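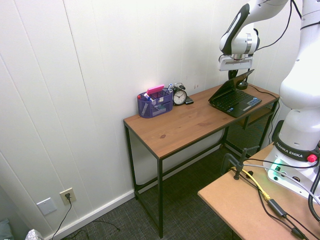

Warrick Fairweather's reply to the draft of this talk was that a narrow desk isn't a storage problem, it's a sequencing problem, and that I should start there or drop the topic. I've started there.

Speaker notes, Small Desk Layouts, Treloar office, Sep 29, 2026
Length 25 min plus questions. Tamsin Prendergast on slides.

1. Opening (2 min)

Say the Fairweather line, then define sequencing: the order in which the hand reaches for things during one work period. Laptop first, pen second, clock by eye only, phone last. The layout on a narrow top should follow that order. Most people lay out by size, tallest at the back, and then wonder why the notepad is behind the screen.

Leave the desk slide up for this part. Narrow wood-grain top, black metal frame, against a white wall. Organizer at the back left, clock beside it, phone beside the clock, laptop toward the right end. Don't read it out. They can look.

2. Zones (6 min)

Two zones on a desk of this depth. There isn't room for three, whatever the catalogue says.

Active zone: whatever is under the hands, plus clear surface in front of it. Standby zone: the back edge and the end furthest from the laptop.

On the slide, the organizer and clock are standby. The phone is lying flat in line with them, and I'd accept it there. Face up or face down is a separate argument, and Pacita Layug has asked me not to have it again.

Point to make: with the laptop at one end, the clear area falls to the left of it. Suits a left-handed writer. A right-handed writer at the same desk works across their own keyboard. Ask for a show of hands. If there are more than a few left-handers, spend an extra minute and cut from section 5.

3. The mesh organizer (5 min)

Mesh versus solid. Mesh lets dust through to the desktop and you can see what's in the bottom. Solid hides both. I prefer mesh and say so.

Compartments: one type of item each. Pens together, sticky notes on their own. A sticky note pad stored upright will lean, as on the slide, and that's fine if it can be lifted out with one hand. If it takes two hands, it's in the wrong compartment.

Red cap and blue-and-white barrel: colour does the sorting when pens are stored upright. No labels needed at this scale.

Expected question: does the colour of the organizer matter? Purple is easier to find on a brown desktop than black is. No other comment.

4. The clock (4 min)

Twin-bell analog. Case for it: time is read without touching the phone. Case against: some of them tick, and the bells are no use in a shared office. Anyone in an open-plan room should leave the alarm off.

Place it where it can be read from the chair without turning the shoulders. Back left is acceptable if the laptop screen doesn't cover it. Check this sitting down. I've had it wrong at my own desk since August.

Wonditeo sell a silent model and Zivley sell one with a light. I've used neither for long enough to recommend it.

5. Cables and the lower shelf (5 min)

Laptop cable leaves from the back and runs to the nearest end of the desk. On the slide that's the right. A cable taken across the back of the organizer will be pulled every time the organizer is moved.

Wire mesh shelf under the right end: good for paper in a tray, poor for anything thin enough to fall through. Leave the knees clear. Thin rod legs on carpet leave dents, so shift the desk slightly when you vacuum or put cups under the feet.

Budget slide: cap is $100 for everything except the desk and the laptop. Chantal Doucette will query the cups. They're included.

6. Exercise (3 min)

Everyone gets a sheet with a blank desktop outline. They draw their own layout in sequence order, numbering each item, 9 items at most. Anything over that goes on the shelf or in a drawer. Collect the sheets for Ewan Trevaskis, who wants them for the Uvside fit-out.

If time is short, skip the drawing and have them write the list.

Questions

Dual monitors: not on a desk this narrow.
Standing desks: same zones, shorter cables become the problem.
Drawer units on castors: yes on hard floors, no on carpet.

Handouts are in the blue folder by the door. Projector remote goes back to Tamsin.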